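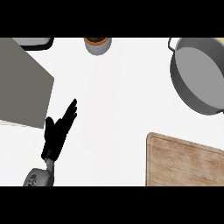 White work surface with gray block, seen from above

Lukby 428 Solid Surface Countertop Sheet

Manufacturer: Wonel
Range: Lukby
Color: 428 Bright White
Finish: Matte
Last revised: November 30, 2025

Overview

Lukby 428 is a white solid surface sheet for kitchen counters, islands, utility rooms and light commercial worktops. The color runs through the full thickness of the sheet, so cut edges, routed drain grooves and sink openings show the same white as the top face. No edge banding is required.

The material is a cast acrylic resin with a mineral filler. It is nonporous and does not need sealing at installation or at any later date. Sheets are supplied with one good face, covered in a peel-off film. The back face is sanded coarse for gluing and is not intended to be seen.

Lukby replaces the earlier Geken sheet. The two whites are close but do not match under daylight. Do not join Lukby 428 to an existing Geken counter where the joint will be visible. For repairs to Geken counters, see the note under Ordering.

Thickness and support

Two versions are stocked:

428-T: 10 mm sheet, for wall panels, backsplashes and built-up counters
428-F: full-depth sheet, for counters with a plain square edge

The 10 mm sheet must be bonded to a continuous backing panel when used as a horizontal surface. The full-depth sheet can be laid over open cabinets, provided that supports run front to back and are no more than 500 mm apart. Add a support on each side of any sink or cooktop opening, within the same limit.

Unsupported overhangs are not covered by this page. Breakfast bars and seating overhangs need brackets sized for the span; send a drawing before cutting.

Cutting and machining

Use carbide tools only. A table saw with a triple-chip blade gives a clean edge on straight cuts. Openings should be routed with a template. Do not use a jigsaw for finished openings - the blade leaves small notches that can start a crack later.

Inside corners must have a radius of at least 6 mm. Sand the edge of every opening smooth, top and bottom, before the sheet leaves the shop. Sheets should be left flat at room temperature overnight before cutting. Cold sheets chip at the edge.

Joints

Use Wonel two-part joint adhesive in the 428 shade. Adhesives in other whites may cure yellow or gray. Clean both faces with denatured alcohol and a white cloth; dyed cloths can leave color in the joint. Clamp with light pressure until adhesive squeezes out along the full length, then leave the bead alone until it has cured. Wiping it while soft pulls adhesive out of the joint and leaves a visible line.

Keep joints clear of sink openings, dishwasher spaces and inside corners.

Finish

The factory face is matte. A higher gloss can be produced with finer abrasives and a polishing compound, but on a white counter in daily use it will go back to matte in the busiest areas first. Most shops leave the surface as supplied and blend the joints to match. Work through the grits in order and vacuum the surface between each one. Coarse grit left on the counter makes curved scratches that show in low side light.

Heat

The surface is not a trivet. Pans straight from the burner or oven will mark it and may cause it to crack. Slow cookers, toaster ovens and electric griddles should stand on a board with an air gap under it. At cooktop openings, line the edge with aluminum tape and keep the gap stated by the appliance maker.

Cleaning

Daily: warm water and dish soap, then wipe dry. Hard water leaves a film that dulls a white surface over time.

Tea, coffee, tomato: scouring cream on a damp pad, small circles, rinse.

Limescale: white vinegar diluted with water, rinse within a few minutes.

Fine scratches: gray nonwoven pad, used wet, worked over a wide area to avoid a dull patch.

Do not use drain cleaner, paint stripper or oven cleaner on or near the surface. If any is spilled, rinse at once with plenty of water.

Matching parts

Serrano undermount sinks are available in 428 and can be bonded directly to the sheet with the same joint adhesive. Serrano sinks in other whites should be fitted with mounting clips and a silicone bead.

Coved backsplash strip is sold by the length, in 428 only.

Ordering

Sheets are made in batches, and the batch code is printed on the back face and on the delivery label. Order all sheets for one counter together and check that the codes agree before cutting. Shade claims cannot be accepted on sheets that have been cut.

Offcuts should be kept by the owner for future repairs. A piece the size of a dinner plate is enough for most plugs and inlays. Owners of Geken counters can request remnant pieces while stock lasts; include the batch code from the underside of the counter if it can be read.

Minimum order for 428-T is 6 sheets. The full-depth version is sold singly.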